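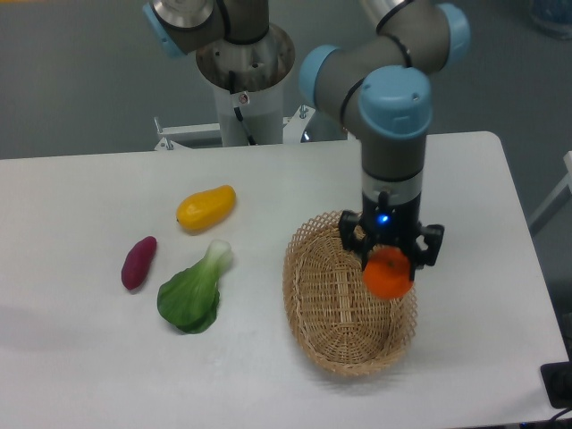 Orange over the basket, with the pepper, sweet potato and bok choy still on the table.

Trullstead Table Groceries

README, second version, May

What is in the folder

943 records of play food being put away in a wicker basket on a white table. Each record has a still picture, a line in records.csv and, for some, a free text note. There are 4 foods in the core set: a pepper, a sweet potato, a bok choy and an orange. The first version of this README called it "a collection of everyday groceries". I have taken that out. It is a small amount of pretend shopping and one basket, and anyone who wants to say something about how people put real groceries away should look elsewhere.

The foods

pepper. Yellow, long and slightly curved, with a darker stem end. Earlier lists have it as "banana" in places, and I can see why, as the shape is no help at all when it lies on its side. Loredana Cocco went back through the labels and changed the ones she found. I would not swear she found them all. If you come across a banana in records.csv, it is the pepper.

sweet_potato. Purple-red, slender, narrower at one end. One annotator held out for aubergine and another for beetroot. The packing list says sweet potato, so sweet potato it is, though I would like to meet the person who picked it out by sight.

bok_choy. Pale green-white stalk and broad darker green leaves. Also entered as "pak choi", "cabbage", "chard" and, once, "lettuce?" with the question mark. All of these are now bok_choy. The old word is kept in the column label_first, which is more interesting than the corrected one if you care about what people call vegetables.

orange. Bright orange, dimpled peel, small darker spot where the stem would be. The only one that caused no argument. Please note that "orange" is the fruit in the column item and the colour in the column main_colour, and a careless search will give you both.

All of them are artificial. The set came to us from Triệu by way of Ottavio Longo, who had it listed as "realistic". The orange is not bad. For the rest it depends how far away you stand.

The basket

Oval, shallow, tan wicker, with a slightly flared rim in a more open weave than the base. You can see out through the rim, so small items near the side may be partly visible even when they are in. The column in_basket therefore has three values: yes, no and over. "Over" means above the basket and not yet let go, as with the orange in the picture at the top. The first version counted "over" as "yes", on the theory that the thing was obviously going in. I don't think a still picture tells you that, and Nandi Nel, who had to redo the column, didn't either.

The basket has a long axis, and basket_direction says which way it lies. In the opening picture it runs away from the viewer, more or less. Entries of "normal" in this column mean nothing and should be treated as blank.

Columns in records.csv

record_id: a number. Gaps are records that were removed, mostly duplicates.
item: the food being dealt with.
still_on_table: the others, separated by semicolons.
in_basket: yes, no, over.
basket_direction: see above.
label_first: whatever the first annotator typed, spelling included.
label_agreed: what was settled on.
tidy_score: 1 to 5. Please don't use it.
note: free text, where there is any.

About tidy_score

Somebody at Gundatach asked for a measure of how tidy the table looked, and we supplied one. Two people scoring the same picture often disagreed by two points. Loredana Martinelli gave low marks to anything lying at an angle; Morag Purves didn't mind angles but disliked gaps. Three vegetables in a loose cluster to one side of the basket can be a 2 or a 4, depending on who was asked. I left the column in so that nobody would write to ask where it had gone. Averages made from it should not be believed, including the one in our own summary sheet.

How far the labels were checked

578 records were labelled by two people. The rest were labelled once, and I have no particular reason to think they are right. 500 records have a note. The notes vary from a full sentence to "ok" – the "ok" ones were counted as notes in the first version and still are, because removing them would have changed the numbering in Pirnis, the viewer most people here open the folder with.

Things I would not claim

That the order in which the foods go in shows any preference. It was never controlled and it was not written down properly until late on.

That the colours are reliable. The table surface is pale grey-white, and in some pictures it pushes the sweet potato towards brown. main_colour was filled in by eye.

That a model or a person who can sort these will manage a real kitchen. There are no bags, no tins, nothing that squashes or rolls under a cupboard.

Known faults

Some rows list an item both as item and in still_on_table. If in_basket is "over", trust item.

Shadows were entered as "leaf" in a few early bok choy notes. Corrected where noticed.

"left" and "right" are always the viewer's. One batch may be the wrong way round. Morag thinks it was fixed and I have not been able to confirm it.

Corrections go to Nandi Nel, with the record_id and the word you think should be there.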